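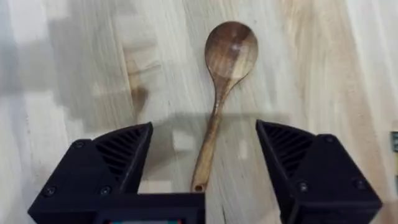
*Wooden spoon, dark grain.*

Mercedes got the call at the bus stop. Aunt Hortensia's house was sold. Out by noon, all of it.

She ran. Four blocks, wrong shoes, rain coming sideways off Corklow Street. Mervin Boychuk already had the truck backed up to the porch.

"Your cousin took the good chairs," he said.

"Which cousin?"

"Kristine. Who else."

Fine. Let her have teh chairs. Mercedes went straight down to the cellar. Shelves to the ceiling, jars gone cloudy, a coffee can full of keys. She was after the letters. Hortensia had written to a man in Grellthorpe for half her life and never mailed a thing. More than 100 letters, she used to say, and laugh, and change the subject.

Behind the furnace, no. Under the stairs, no. In the flour bin, a shoebox tied with kitchen string.

Mervin's boots on the steps. "Ten minutes, they're changing the lock."

She sat on the bottom step and pulled the string anyway. Top envelope. *Hollis Szabo, 523 Tiseo Road.* No stamp. Blue ink, the H's leaning like fence posts.

*Dear Hollis, it snowed in April and I thought of your terrible hat.*

She read it twice. Then the next, faster, then one from the bottom of the box that was only a single line and she had to put it down.

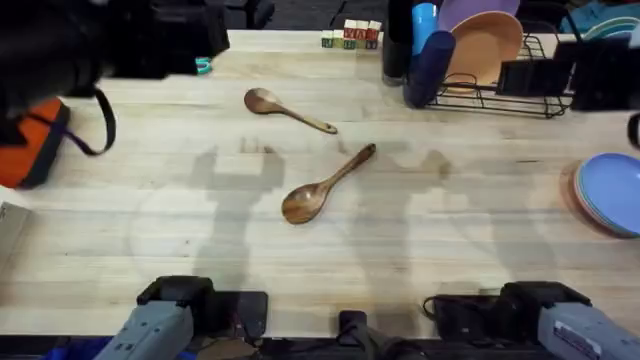 Was Hollis still alive?

Mervin thought so, he'd seen the name on a mailbox last spring, same road, same number.

"How far's Grellthorpe?"

"Far. Truck's full, Mercedes."

"So we take it full."

He looked at the box. Looked at her shoes. Upstairs the locksmith was knocking, and somebody had left the radio on in the kitchen, a ball game, bottom of the nineth. Mervin dug in his coat for the keys.

"You're buying gas," he said, and she was already past him on the stairs, the shoebox under her coat.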